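How to record a sorting task with two hand-held grippers

Guide for new members of the Brovum student robotics club

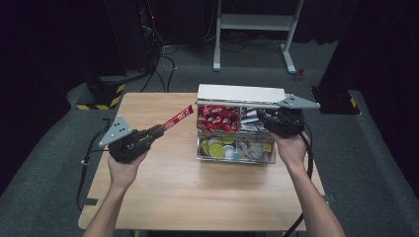
What you need before you start

Our club project is called Jukilard. We collect short recordings in which a person puts sweets into a box with compartments, and later we train a small model on these recordings. This guide is for members who hold the grippers for the first time. You do not need to know programming for this part.

Please prepare the following:

- the two hand-held grippers with their cables
- the clear organizer box with the lid
- sweets of several shapes, still in their wrappers
- dark tape for the cables
- the club laptop with the Pirnard recorder installed

Step 1. Prepare the table

Put the box in the upper middle of the table, with the hinge on the far side from you. Open the lid completely, so that it stands up at the back. If it leans forward, it hides the upper compartments and the recording is not useful.

Decide which sweets belong to which compartment and write it in the session notes. We keep one kind together where it is possible. Long candy sticks are the most difficult, so beginners should leave them for the end.

Step 2. Lead the cables away

Each gripper has its own cable. Let the left one go down along the left side of the table and fix it with a piece of tape. The right one goes along your right arm. Leave enough slack to reach the far corners of the box. Last June we lost a whole afternoon of work when a tight cable pulled out in the middle of a session.

Step 3. Hold the grippers correctly

Hold the gripper from underneath, with the fingers around the body. The perforated metal plates must point to the outside, left plate to the left and right plate to the right. If both plates point inside, you have exchanged the grippers. Stop and change them before you record.

Keep your elbows relaxed. After 22 recordings the wrists become tired, and it is better to give the place to another member.

Step 4. Record one item

Start the recorder and wait for the short sound. Close the jaws on one item, lift it well above the rim of the box, move it over the correct compartment and open the jaws slowly. A stick should be turned in the air until it lies in the same direction as the others. The other gripper can wait near the side of the box.

If the item falls, do not take it with your fingers. Pick it up with the gripper and continue. We keep these recordings too, but mark them with the letter F in the notes.

Step 5. Save and check

Every file gets a number. The last one in the Amaral folder was 1742 when this page was written, so please look at the list first and continue from the next free number. Play the file once at double speed. Both grippers should be visible during the whole movement.

Common problems

The jaws do not close fully: check if a piece of wrapper is stuck between them.

The recorder shows only one gripper: unplug both cables, wait nine seconds and connect the left one first.

The foil sweets slip: hold them across the middle and press less.

Page last changed: 05/05/2021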